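The first thing Liis Bite told me was to stop squeezing so hard. The second was to slow down, because I was moving like someone late for a bus and the robot would learn to do the same.

I had come to Brokunberg to find out how you teach a machine to tidy a bedroom. I figured there'd be code on a big screen. Liis handed me a gripper on a handle instead, two fingers and a trigger, and told me to get on with it.

The idea is simple enough to explain over coffee (we had plenty). You do the chore yourself, holding the same kind of hand the robot will have. A camera on the tool sees what the fingers see. Do it up to 50 times, in different rooms with different stuff, and the software starts to pick out what matters. Her team calls the whole setup Pop, and I never did get a straight answer about the name.

Fabric is the hard part, she says. A mug stays a mug wherever you put it, but a bedspread has a new shape every time you touch it. So the team goes looking for real homes with real piles — patterned rugs, flowery cushions, quilts thrown over other quilts. 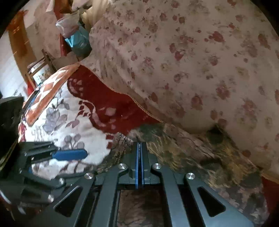 Huia Faulkner
Staff writer

My own attempts went badly for longer than I'd like! You lose all feeling in your fingertips, so you find yourself watching the pads and guessing. I pinched a hem, lost it, pinched the rug by mistake, and said a word that Liis promised would be left off the recording. It took me 19 tries to get one cushion where I wanted it without dragging half the bedding along.

Sneha Katiyar, who trains the model, likes the bad tries more than I expected. She keeps the ones where a person slips and then recovers, and throws out the ones where they just give up (four of mine, thanks for asking). By March she wants 1066 good runs on bedding alone.

They've also tried remote control, with the operator in another room steering a full arm. Sneha still uses it for heavy things. For blankets she'd rather have people on their knees beside the bed, gripper in hand, and by the end of the afternoon my knees had opinions about that.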